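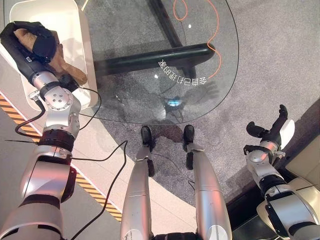 The circle was never the problem, Puspita Krishnan said, and she wanted that written down before anything else.

Angus Treloar wrote it down. He was using the back of a field card, as the front already held six rounds of women's hammer. The last entry against number 133 read 65.02.

The Gavstead ground record was 65.00. It had been set in January, in a crosswind, by a Leteo athlete using a 4 kg Tjoa hammer. Krishnan had thrown the same model. It had been weighed in the morning and weighed again after the sixth round, and it was legal both times. The wire had not stretched. Her heel had stayed inside the rim. The head had landed well within the right-hand sector line and the judge had put the spike in at the near edge of the mark, as the rule requires.

"Read me the distance as it came off the instrument," she said.

"Sixty-five point zero two one."

"And it drops the last figure."

"It rounds down to the whole centimetre, yes."

The instrument was a Kovex total station on a tripod beyond the cage. It worked out each throw from two positions, the centre of the circle and the spike, then took off the radius. A prism was held at each position in turn. Treloar had measured the centre before the first round with the short prism, which has a constant of zero. At some point in the afternoon the short prism had been taken across for the discus, and the long one had come back in its place. The long prism has a constant of 30 millimetres. The Kovex had not been told.
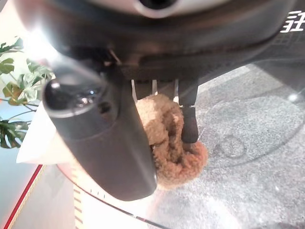
*Gripper finger at close range.*

Treloar did the sum twice. The effect of the constant depends on the line of the throw. For a mark far to the left it would have been small. Krishnan's mark lay almost in line with the tripod and the centre, so very nearly all of it came off.

"Sixty-four point nine nine one," he said.

"Rounded down."

"Sixty-four ninety-nine."

She took her gloves off and put them in the bag with the hammer. The spike hole was still there, a little to the left of a patch of worn grass. The tripod was still standing and its legs had not been moved. Both of them looked at it.

"When did the prism change?" she asked.

"The discus sheet says it was signed out at the end of our fifth round."

"And signed back?"

He turned the sheet over. There was no entry for that. The column was ruled for it, but the box was blank.

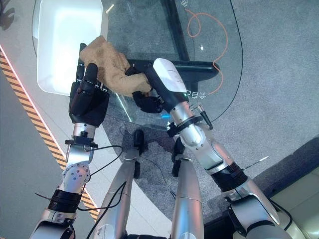 So there were two ways to proceed. He could apply the correction on the evidence of one signature, or he could measure again. The steel tape was in the equipment store. It was 100 metres long, certified, and had not been unrolled that season. A tape has no prism and no constant, though it does want a steady pull and a note of the temperature.

He fetched it. She held the zero at the spike hole, because the judge had gone home and there was no rule on the card against it – he checked. He walked the other end back through the mouth of the cage, laid it across the centre of the circle and pulled until the spring balance showed the right load.

"Is it straight?" she called.

"Lift your end off the grass. Now down."

The reading was to be taken at the inside edge of the rim. He knelt, moved his head until the edge and the graduation lined up, and read it. Then he slackened the tape, pulled it up again and read it a second time. The readings agreed.

He crossed out 65.02 with a single line, so that it could still be read, and initialled it. Krishnan stayed where she was at the far end, holding the zero down with her thumb, and waited for him to write the other figure.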